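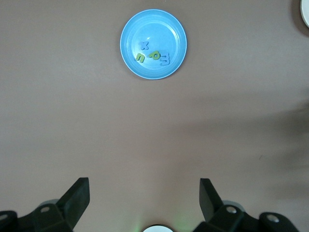
Foam letters on a blue plate, gripper open. Is that an n or a u?

Ask three people to write down what is on that plate and you will get three answers. I did it, at Skolwood, in April. One wrote "x n p m". One wrote u for the green n. One wanted to know if the m was a 3. All sensible people. And then we score a robot on "pick up the n" as if everybody agreed what the n was.

So, my gripe. We have rules for stopping distances and rules for who stands where when the arm is live. Good. Keep them. But for how a test task gets written down we have next to nothing – a line in a shared doc, usually, and whoever is on shift fills in the rest from memory.

Adebayo Nwosu has been arguing for a one page task sheet for ages and I used to think it was fussy. I've come round. His version has 4 entries: what the objects are called, which way up they count as, what a pass is, who decides when it's close. Takes a few minutes to fill in. I timed myself badly the first go and still had it done before the coffee was.

The naming one matters most. Blue letter on a blue plate, fine, hard case, put it in. But say it's a hard case. At Tavusano we ran 28 trials with letters and threw out 19 of them afterwards, because the two scorers had used diffrent names for the same piece of foam. Robot did whatever it did. We can't tell you. A whole afternoon gone and the arm wasn't even the problem.

Same with orientation. A letter lying sideways is still that letter, or it isn't, pick one and write it down before the first run. Not after. After is when people start being generous.

The push back I get is that a standard slows you down and real homes are messy. Sure they are. Nobody at Palacios is going to line up fridge magnets for the machine. But a messy table and a messy instruction are two seperate things and I only want one of them. Mess up the table all you like, take a photo, label every piece, then run.

And have the second scorer label it blind. I'd make that a must. Zandent does it on one tray in 20, which is low, but it's one more than most of us.

Would I make it a formal standard, with a number and a binder? Not yet. Start with the sheet. Tape it to the bench. If two people can't agree on the letter, no run until they do.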